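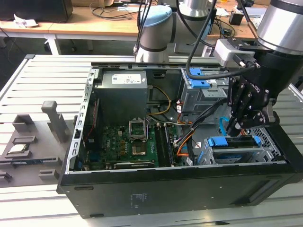 3.2 분해 대상과 작업 순서

그림 3. 옆판을 떼어 내고 눕힌 데스크톱 본체. CPU 소켓은 비어 있고 고정 브래킷이 올라가 있으며, 메모리 모듈 두 개는 슬롯에 꽂혀 있다.

폐데스크톱의 분해 난이도를 다룬 문헌은 대체로 나사의 수에 관심을 쏟는다. 나사는 세기 쉽고 표로 만들면 보기에도 좋다. 그러나 본 연구의 예비 조사에서 작업자들이 가장 자주 한숨을 쉰 대상은 나사가 아니라 케이블이었다. 한숨의 횟수는 변수로 채택하지 않았다.

조사 대상은 Surketti 재사용 센터에 입고된 타워형 본체 106대이며, 이 가운데 옆판이 정상적으로 열린 54대만을 본 절의 분석에 포함하였다. 나머지는 옆판에서 이미 연구자의 인내심을 시험하였으므로 부록에서 따로 다룬다. 모든 본체는 그림 3과 같이 옆으로 눕혀 내부가 위를 향하도록 놓았다. 세워 둔 채로 작업하면 부품이 중력의 의견을 지나치게 존중하기 때문이다.

부품은 위치와 결합 방식에 따라 네 구역으로 나누었다. 첫째는 전원 공급 장치, 둘째는 메인보드와 그 위의 소켓 및 메모리, 셋째는 확장 카드, 넷째는 드라이브 베이이다. 그림 3의 본체에서는 노란색, 검은색, 주황색, 흰색 전선 다발이 전원 공급 장치에서 나와 케이스 중앙을 지나 드라이브 베이 쪽으로 향한다. 도면상으로는 독립된 구역들이 실제로는 이 다발을 통해 서로의 사정에 깊이 관여하는 셈이다. Ruddock의 분류표에는 이러한 관계를 적을 칸이 없어 본 연구에서는 '경로 간섭' 항목을 추가하였다.

드라이브 베이는 비교적 친절한 구역으로 분류하였다. 그림 3에서도 회색 드라이브 케이지의 걸쇠와 그 아래쪽 베이의 트레이 손잡이가 파란색이어서 회색과 검은색 일색의 금속 사이에서 쉽게 눈에 띈다. 색으로 구분된 손잡이가 있는 본체의 경우, 평가자 간 난이도 점수의 차이가 작았다. 설계자가 훗날 이 물건을 열어 볼 사람을 한 번쯤 떠올렸다는 드문 증거로 볼 수 있다.

난이도는 Mostyn과 Berrada가 각각 독립적으로 평가하였고, 의견이 갈린 항목은 Gough가 조정하였다. 평가 시간은 한 대당 60분을 넘지 않도록 제한하였다. 이 제한은 피로 효과를 통제하기 위해 도입하였으나, 확장 카드의 고정 방식을 둘러싼 토론을 끝내는 데에도 유용하였다. 구역별 점수와 경로 간섭 항목의 가중치는 표 4에 제시한다.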